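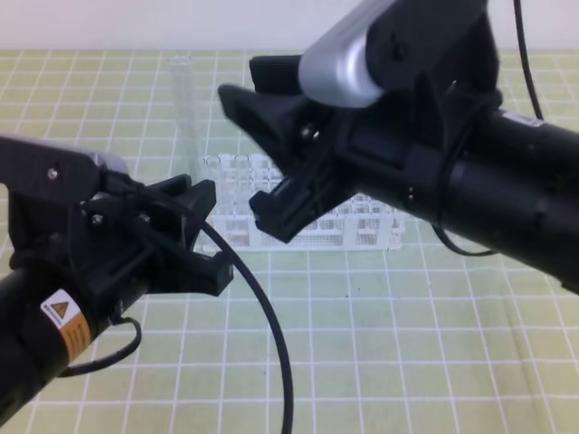

Trumero Two-Arm Bench Set
Sold by Clirkavmont
Page updated 29 March 2022

The Trumero is a pair of small robot arms for bench work, supplied with two-finger grippers and a control box. It is meant for workshops, teaching labs and anyone who wants to find out which small jobs can be handed over to a machine.

What it can do now
Picking up a part from a known spot and putting it down in another is reliable once set up. So is holding an item with one arm while the other works on it. Wiping a flat surface is fine if the surface is clear.

What it can't do yet
Folding clothes, loading a dishwasher and sorting a mixed drawer are beyond it. Clear glass and clear plastic are still hard – a test tube lying flat on a bench gives the software very little to go on, and standing it in a rack takes a careful approach. Expect to step in.
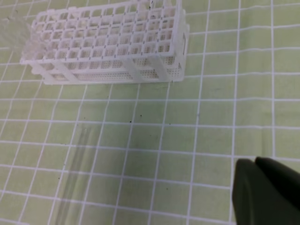

Slim items also need the gripper lined up with their length before the fingers close. The Pakance software lets you save that angle and use it again for the same item. It doesn't carry over to a different size, so each one has to be taught.

In the box
2 arms with grippers
2 bench clamps
3 sets of spare finger tips
Cables and control box
Printed guide, 29 pages

Setting up takes over two hours the first time. A person should stay at the bench while the arms are running.

Delivery
Orders placed now are sent out in April. Spare finger tips can be ordered separately.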